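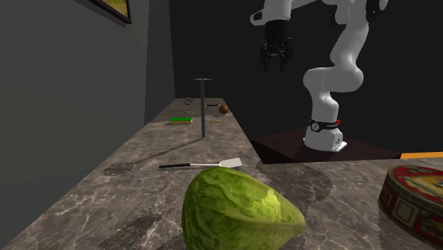

Green cabbage on a stone countertop, veined in marble.

AVORA COOKING SCHOOL OPENS FALL SIGN-UP, ADDS CABBAGE WEEK

ALCANTARA – Sign-up opens Wednesday at 9 a.m. for the fall evening classes at Avora Cooking School. Classes run through November. Beginners welcome, no gear needed.

New this year: Cabbage Week. Five nights, five dishes. Stuffed rolls, slaw, braised wedges, a noodle fry-up and a soup. Each class capped at 30.

"People buy a whole head, use a quarter of it and the rest sits in the fridge till it's sad," said Tamara Romaniuk, who runs the school. "We want them to get thru the whole thing and still like cabbage on Friday."

Last year 2,451 people took a class at Avora, up from 2,000 the year before. Knife skills filled first, then dumplings. Both are back, with extra dates in October.
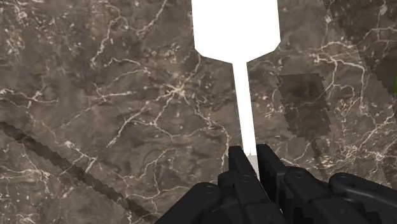
A white spatula over brown and grey marbled stone.

Also back – the Sunday pancake morning for families. Kids under six free with an adult. Bring an apron if you have one, there are a few spares.

Otis Tran teaches the soup night and a new two-part class on pickles and kraut. Part one is cutting and salting, part two is tasting and jarring. Sign up for both parts togther please.

Produce for all fall classes comes from Ginen Farm. Recipe cards will be on the school website after each class.

Gift cards on sale now at the front desk. Refunds up to two days before class, after that it's a credit.

Press contact: Tamara Romaniuk, Avora Cooking School, Alcantara. Weekdays after noon is best.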